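Clevik im Test: Handwerksplaner für Fumamura
Von Hryhorii Kushnir

Dieser Test behandelt Clevik als eigenständiges Programm. Wer das Handwerkssystem von Fumamura noch nicht kennt, sollte zuerst das Tutorial im Spiel abschließen, weil viele Begriffe hier vorausgesetzt werden.

Clevik stammt von Akmont und läuft neben dem Spiel in einem eigenen Fenster. Man trägt ein, welchen Gegenstand man herstellen will, und bekommt eine Liste der nötigen Rohstoffe, der Zwischenprodukte und der Werkbänke. Das Programm liest den Spielstand beim Start ein und aktualisiert ihn danach nur auf Knopfdruck. Eine automatische Aktualisierung gibt es in der getesteten Version vom Mai nicht.

Installation und erster Start

Die Installation ist in wenigen Minuten erledigt. Beim ersten Start fragt Clevik nach dem Ordner mit den Spielständen und findet ihn bei einer Standardinstallation von selbst. Wer das Spiel auf ein anderes Laufwerk gelegt hat, muss den Pfad von Hand eintragen. Umlaute im Ordnernamen führten bei mir zu einer leeren Liste ohne Fehlermeldung. Nach dem Umbenennen ging es.

Danach wählt man eine Figur und ein Ziel. Die Oberfläche ist schlicht, links die Rezepte, rechts der Bedarf. Eine Suche ist vorhanden und versteht auch Teile von Namen. Gut gefallen hat mir, dass man Rezepte ausblenden kann, für die der eigene Rang noch nicht reicht. In der Grundeinstellung ist das leider abgeschaltet, und am Anfang wirkt die Liste dadurch unübersichtlicher, als sie sein müsste.

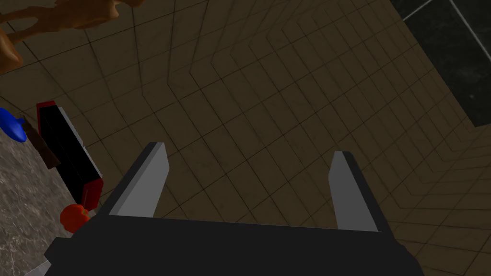 Birdie Montoya hält dagegen, die volle Liste sei am Anfang gerade nützlich: Wer nur die freigeschalteten Rezepte sehe, verkaufe seine Glutharze und ärgere sich drei Ränge später. Sie lasse die Filter deshalb grundsätzlich aus und sortiere nach Rang.

Beim Glutharz stimmt das. Für die meisten anderen Rohstoffe halte ich es für unnötig, sie auf Vorrat zu lagern, denn die Händler in Crenshaw füllen ihren Bestand jeden Spieltag auf. Nach Rang sortieren kann man übrigens auch mit aktivem Filter.

Berechnung

Die Rechnung ist der eigentliche Grund, Clevik zu benutzen. Das Programm kennt 126 Rezepte, also alle aus dem Grundspiel. Stichproben aus jeder Kategorie waren bis auf eine richtig. Falsch war der Bedarf für die Gezeitenlampe, bei der Clevik das Dochtgarn doppelt ansetzt. Man sammelt dann zu viel und verliert etwas Zeit, mehr passiert nicht.

Verschachtelte Rezepte löst Clevik vollständig auf. Wer eine Kesselrüstung plant, sieht sofort, wie viel Erz, Kohle und Leder am Ende gebraucht wird, und kann jede Stufe einzeln aufklappen. Was bereits im Lager liegt, wird abgezogen. Gegenstände in den Taschen von Begleitern zählt das Programm dagegen nicht mit, und das steht auch nirgends. Ich habe sie vor jeder größeren Planung ins Lager umgeräumt. 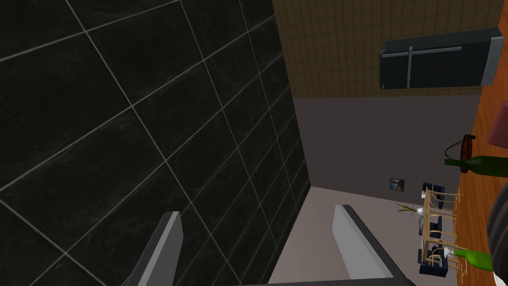 Auch die Fehlschläge werden berücksichtigt. Im Spiel misslingt ein Teil der Versuche, solange der Rang unter dem des Rezepts liegt, und die Rohstoffe sind dann verloren. Clevik rechnet mit dem Mittelwert und schlägt die entsprechende Menge auf. Wer sicher planen will, kann einen eigenen Zuschlag einstellen. Ich bin mit der Voreinstellung meistens hingekommen, nur bei den Glaswaren musste ich mehrfach nachsammeln. Ob das am Programm lag oder am Pech, lässt sich mit einer einzigen Figur nicht sagen.

Weniger überzeugt hat mich die Routenplanung. Sie ordnet die Fundorte nach Entfernung in Luftlinie und weiß nichts von Bergen, Fähren oder verschlossenen Toren. Zwischen dem Steinbruch und dem Moor schlug sie mir einen Weg vor, den man zu Fuß nicht gehen kann. Man kann Fundorte von Hand verschieben, aber die geänderte Reihenfolge geht beim nächsten Einlesen verloren. Das gehört behoben. Bis dahin ist ein Zettel neben der Tastatur die bessere Lösung.

Im Alltag

Ich habe Clevik über rund 100 Spielstunden benutzt, zuerst bei einer neuen Figur und später bei einer alten im Endspiel. Im mittleren Abschnitt bringt es am meisten. Dort sind die Rezepte lang genug, dass man sich verrechnet, und die Rohstoffe noch knapp genug, dass es wehtut. Im Endspiel kauft man das meiste ohnehin auf dem Markt, und Marktpreise kennt das Programm nicht. 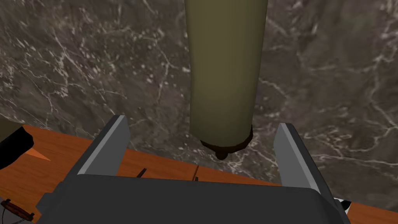
Geöffneter Greifer, darüber ein olivgrüner Zylinder

Abgestürzt ist Clevik in dieser Zeit zweimal, beide Male beim Einlesen, während das Spiel gerade selbst speicherte. Der Spielstand war danach in Ordnung, die offene Planung allerdings weg. Seither speichere ich im Spiel, warte kurz und lese erst dann ein. Eine automatische Sicherung der Planung fehlt, und das manuelle Speichern liegt etwas versteckt im Menü unter Profil.

Auf die Leistung des Spiels hatte das zweite Fenster bei mir keinen merklichen Einfluss. Die Schrift ist auf einem kleinen Bildschirm schlecht zu lesen und lässt sich nur in groben Stufen vergrößern. In der größten Stufe werden lange Rezeptnamen abgeschnitten.

Die deutsche Übersetzung ist brauchbar. Einzelne Werkbänke heißen anders als im Spiel, so wird die Färbewanne bei Clevik zum Farbtrog. Die Suche findet in diesem Fall nur den Namen aus Clevik. 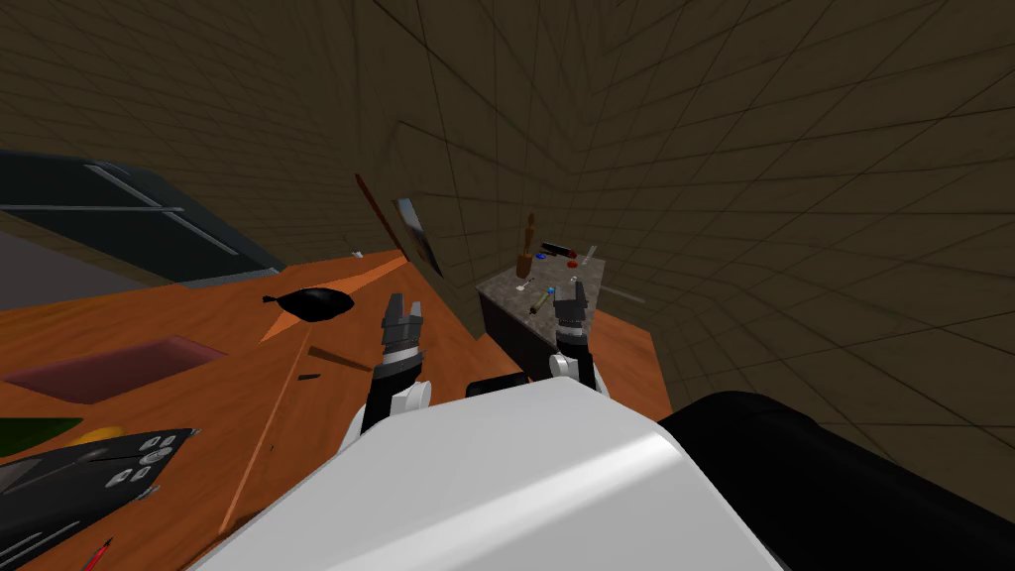

Fazit und Wertung

Clevik rechnet zuverlässig und nimmt einem in Fumamura viel Schreibarbeit ab. Die Routenplanung kann man weglassen, ohne etwas zu vermissen. Wer viel selbst herstellt und noch nicht am Ende seiner Rangleiter steht, kann zugreifen. Für reine Marktspieler lohnt es sich nicht.

Plus: vollständige Auflösung verschachtelter Rezepte, Abzug des Lagerbestands, einstellbarer Zuschlag für Fehlschläge
Minus: unbrauchbare Routen, keine automatische Sicherung, Taschen der Begleiter fehlen
Wertung: gut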